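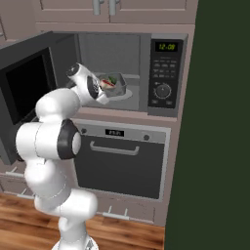 Got a reply overnight saying batch cooking is a con, you spend your whole day off at the stove and then eat the same grey stew till you hate it. Fair. Did exactly that for two winters. Thread on what I do now, typing this on the bus so bear with

First thing. Stop freezing meals. Freeze bits of meals. A finished curry can only ever be that curry. A tub of fried onion, garlic and ginger can be anything and takes up bugger all room

My freezer is the top part of a rental fridge so space is the whole game. Flat beats round. Zip bags laid flat on a tray, then stood up like records once they're hard. Label BEFORE you fill, texta won't write on a cold wet bag

What's in there right now:

- onion base
- cooked chickpeas
- mince browned with nothing in it, not even salt
- brown rice in flat bags
- roast capsicum, peeled, in strips
- half a fruit loaf from Steinarsdóttir on the corner, sliced, because I can't be trusted with it on the bench

The mince with nothing in it is the one people argue with me about. But plain mince goes to tacos or bolognese or that peanut noodle thing. Seasoned mince goes to whatever you were in the mood for back in March

Someone will ask about cost. Last month's groceries for the freezer stuff came to $132 at Ondus, which includes a big bag of rice I'm still going on. Not including fruit, milk, coffee. Coffee is its own line and I'm not discussing it

Ondus marks down mince and chicken thighs after 7 pm btw. At least the Brerarley one does. Can't speak for the others

Chickpeas. Dried, soaked overnight, boiled till properly soft, softer than you think. Freeze them in a bit of thier own water. They come out better than tinned and the water thickens a soup

Rice is the one to be careful with. Don't leave the pot sitting out all arvo. Spread it on a tray, get it cool quickly, bag it, freezer. Then when you reheat, get it steaming hot right through. Splash of water and a loose lid, stir halfway

Same goes for anything in the microwave tbh. Stir halfway. The middle stays cold while the edges go nuclear and you only find out when you bite an ice chip in your dal

Power level!! Everyone just mashes start. Defrost on low or medium, then full power to finish. Takes longer, yes. But you don't get the rubbery ring round the outside

Things that freeze badly, learnt at my own expense:

- potato in chunks (goes grainy, mash is fine)
- cucumber, obviously, don't know what I was thinking
- cream sauces, they split
- pasta already in sauce, pure mush
- boiled egg. just no

Things that freeze way better than you'd expect – grated cheese, ginger whole with the skin on (grate from frozen), egg whites, wine if you ever have any left, buttermilk in an ice cube tray

Re containers. I had the fancy Prumik set, the ones with the clip sides. Clips went brittle and snapped off two of the lids. Good boxes otherwise, leftovers for lunch etc, I just don't freeze in them anymore. Old takeaway tubs for soup, leave a gap at the top as it expands

Glass is fine for reheating if it says it's heatproof but let it come off the cold a bit first. I've cracked one going straight from freezer to hot and picking glass out of lentils is a bad evening

How long it takes: an hour and a bit, one evening, every 3 weeks or so. Not the whole day off. Rice on one burner, mince in the big pan, capsicums under the grill, onions go last since they need watching. Podcast on

Onions are the slow part. Low heat, more oil than feels polite, pinch of salt. If they're catching add a spoon of water and scrape. Don't crank it, you'll get burnt and raw in the same pan

Then a weeknight is like: onion base in pan, chickpeas, tin of tomatoes, cumin, bag of rice in the microwave. Done before I've got my work shoes off. Tomorrow same onion base but with mince and chilli and it's a different dinner altogehter

To the person who replied, try just the onions. One bag. If you still hate it you've lost a kilo of onions

Ok my stop. Will do a separate one on soups as the stock question keeps coming up – short version, save your chicken bones in a bag, the corn cobs too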